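Kurkholm Residence Services
Resident Guides – Rooms and Furnishings
Setting Up and Maintaining Your Desk
Last revised 12/6/19

Purpose of this guide

Each furnished room at Kurkholm includes one desk, one chair and wall outlets above or beside the desk. This guide explains how to arrange the desk for daily computer work, how to manage cables and chargers, and how to keep the surface in good condition. It applies to rooms in the Odska and Keogh buildings. Residents of Josteo should refer to the separate guide for built-in desks.

Before you begin

Set aside enough time to clear the desk completely. You will need:

A soft, dry cloth
A second cloth, slightly damp
Reusable cable ties or short strips of hook-and-loop tape
A small box or tray for loose items

Save any open work and shut down your computer. Unplug equipment at the wall before moving it. Do not pull on a cord to remove a plug; hold the plug itself.

Step 1. Clear and clean the surface

Move everything from the desk to the bed or a clean area of the floor. Place small items such as adapters, figurines and memory cards in the tray so that they are not lost. Wipe the desk with the damp cloth, working along the grain, and then dry it at once. Standing water will mark a wooden surface. Spray polish, bleach and abrasive pads are not permitted on residence furniture.

If the desk already has rings, scratches or lifted edges, report them to the residence office. Damage reported during the first 3 days of a stay is not charged to the resident.

Step 2. Place the power strip

One power strip is allowed per desk. It must be plugged directly into a wall outlet and may not be connected to another strip or to an extension cord. Set it toward the back of the desk or on the floor behind it, where the switch can be reached without moving other items.

Plug in large adapters first, at the ends of the strip, and fit the smaller plugs between them. Heaters, kettles and irons may not be used on a desk power strip at any time.

Step 3. Group the cables

Sort cables by where they lead. Cables that stay in place, such as those for a lamp or monitor, can be tied together along the back edge. Charging cables that are used every day should be left separate. Coil any extra length loosely and secure it with one tie. Leave some slack at each plug – a cable that is pulled tight will wear at the connector.

Step 4. Set out the mouse and mouse pad

Put the mouse pad on the side of your preferred hand, flat on the desk and clear of the rounded front edge. Your forearm should rest comfortably with the elbow close to the body. Keep the space around the pad free of cords.

A wireless mouse should be wiped with a dry cloth once a week. Turn it over and check that the sensor opening is free of dust. Clean the groove beside the scroll wheel with a dry cotton swab. If the pointer skips, replace or recharge the battery before changing any settings. 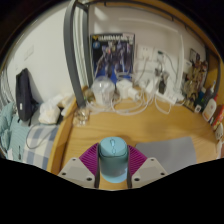
Wireless mouse and gray mouse pad on a wooden desk, with chargers, cables and a power strip toward the back.

Step 5. Return personal items

Display items, model kits and boxes may be kept on the desk provided that they do not cover an outlet or rest on a charger. Boxes that stand upright should lean securely against the wall.

Drinks should be kept away from chargers and power strips, including drinks in lidded cups. Discard used cups at the end of each day. If liquid reaches a power strip, do not touch the strip. Leave the room and call the residence office.

Routine care

Repeat Step 1 every 4 weeks. Inspect cords at the same time and stop using any that are cracked or frayed. Replacement power strips may be requested at the residence office in either building.

Related guides: Chairs and Lamps; Reporting Damage; Moving Out in December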